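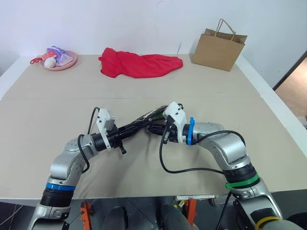 Triltodell Play Room - table check, June
Checked by: Birgit Wunderlich
Start 11:00, before the children come

Table surface: OK. The cover lies flat. There is a seam across the middle, I passed my hand over it and nothing catches. Please check again next month, with water it can lift.

Raised edge of table, right side: OK, no sharp places.

Small toys on pink plate: ATTENTION. The small white ball must go through the size tester before the under-threes use it. The red and orange piece hangs over the rim, please put it fully on the plate. Soft purple toy - seams to be pulled by hand, not done yet.

Red cloth: OK to stay on table. Not on the floor, it is a slipping danger. Wash at 70 degrees only if the label allows it.

Paper bag with twisted handles: OK for carrying light toys. Handles hold when I pull. Keep it standing away from the heater.

Wall behind table: OK.

Doorway on the right: must stay free. At the Indanholm house we had 2 falls in a doorway, both over bags.

Open points: ball, purple toy. I will bring the tester from Brastville. Signed B.W.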